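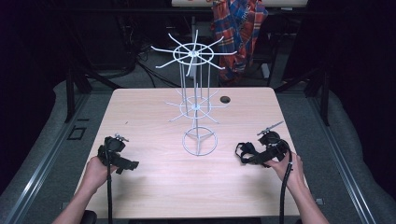

5.3 Missed Grasps on Thin Wire

We would like to spend a little time on the failure that cost us most of February, partly for the sake of anyone who is building a similar setup and partly out of a feeling that papers in this area (ours included, in the past) tend to tuck such things into a footnote. The Grumwood task set was put together around objects made mostly of air. The white wire spinner rack is the one we came to know best: a central post, tiers of spokes that reach outward and bend up slightly at the tips, and a ring at the base that sits flat on the table. The person demonstrating works with one hand-held gripper in each hand, steadies the rack with one of them, and uses the other to take hold of a spoke and turn or lift the whole thing.

People are very good at this, and it took us a while to appreciate how much of that skill never reaches the recording. We collected 3,000 demonstrations, trained the Stidina policy on them exactly as described in Section 4, and were quite pleased with the training curves. On the robot, the first day of trials was humbling. The arm would travel to the right spoke, line up nicely, begin to close, and then stop with the wire resting loosely between the pads. When it lifted, the spoke simply slid out. Twice the rack tipped over, and once it went off the table altogether, after which we lowered the speed limit for every trial that followed.

Our first guess was the cameras, and we are a bit embarrassed at how long we held on to it. Glossy white wire over a pale tabletop is hard to see, and it was easy to believe that the policy was reaching a few millimeters too far to one side. We changed the exposure, repeated the hand-eye calibration, and even tried a darker table covering for 50 trials. None of this made a difference that we could measure. The reach was fine all along. What was wrong was the last bit of closing.

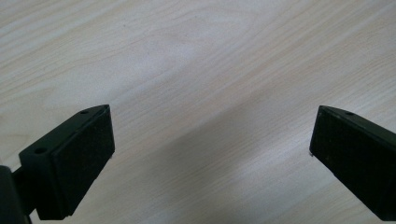

Figure 4. Tool camera view of the two fingers held open over the tabletop, with the foam pads facing each other.

Each finger is a rigid mount with a thick foam pad on its inner face, and the foam is where the trouble began. Finger width is recorded from the position of the mounts. With a box or a bottle, the mounts stop when the object stops them, so the recorded width says something useful about the grip. With a wire, the pads meet each other on both sides of it and begin to squash, and everything that matters happens inside that squashing. A gentle touch and a firm hold are separated by a very small change in width. Worse, the foam softens with use. We found that pads late in the collection needed a noticeably tighter squeeze for the same hold than the pads we had started with, and our recordings had quietly mixed the two together under one zero point.

The policy had learned something in between, as one would expect it to. The robot carried a fresh set of pads during the trials, and its low-level controller, a stock Hilen unit, treated the commanded width as a target to be reached slowly, with a limit on motor current that we had set low for safety. Faced with foam pushing back, it gave up early and reported success. No warning appeared in the logs. We had written that success check ourselves, and it compared the width against a tolerance that was wider than the whole useful range of the foam.

We made three changes. The zero point is now taken again at the start of every session, with the pads pressed together to a fixed motor current. Pads are replaced after 200 demonstrations, whether or not they look worn (by eye, we could never tell). And a grasp on wire is accepted only after a short, slow test lift, during which the arm must feel some of the weight of the rack. If it does not, the fingers open, the arm backs away, and a person is asked to look before anything moves again.

With these in place we ran the Asamoah protocol over again from the beginning, leaving the trained weights untouched and correcting only the widths. Dropped spokes became rare enough that the remaining failures were mostly of another kind, in which a finger brushes a neighboring spoke on the way in and turns the rack away from the gripper. We have no good remedy for that yet. Slower approaches help a little, though they also make each trial rather tedious, and we suspect that the demonstrations themselves contain too few examples of a person recovering from such a nudge. A second round of collection that includes them on purpose is described in Section 6.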